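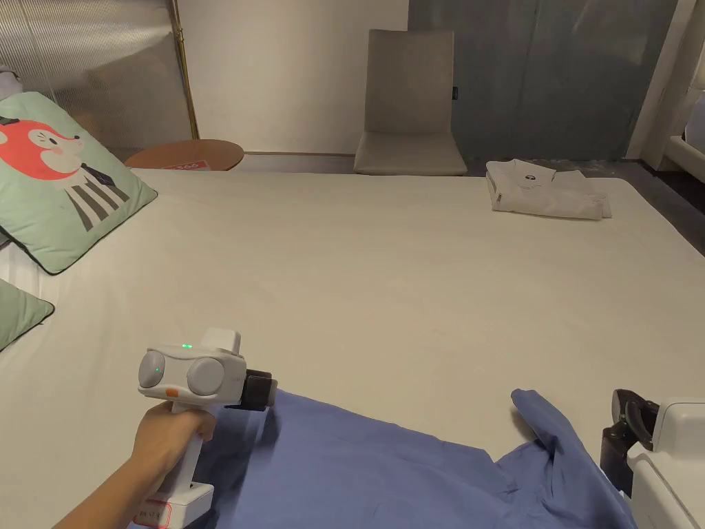 Does Folding Clothes Really Save Space?

Grown-ups love to say that folded clothes take up less room. Should you believe them? Let's check before we agree to anything.

A shirt is made of thread, and thread doesn't shrink when you fold it. So where does the extra space come from? Mostly from air. When you drop a shirt in a heap, the cloth bends every which way and traps pockets of air between the creases. Folding lays the cloth flat and squeezes a lot of that air out.

But wait — you could just squash the heap! That works too, until you let go. Many fabrics spring back a little, and then you have a lumpy heap with wrinkles.

Some books say a wrinkle is "damaged" cloth. We doubt it. In cotton, the tiny fibers have bent and stuck in a new position. Heat and a bit of steam usually let them move again.

Try it yourself. Spread one shirt on a bed and smooth it with your hands. Fold in the sleeves, then fold the bottom up to the collar. Measure how tall it is. Now crumple it and measure again. Don't trust one try. Do it 12 times and see if your answer holds up.

Comments

Nesport kid: mine was taller FOLDED but it was a puffy coat

Rurnance: We did 20 tries in class. Rolling beat folding for socks.

mapletree: my mom read this and now I have to fold everything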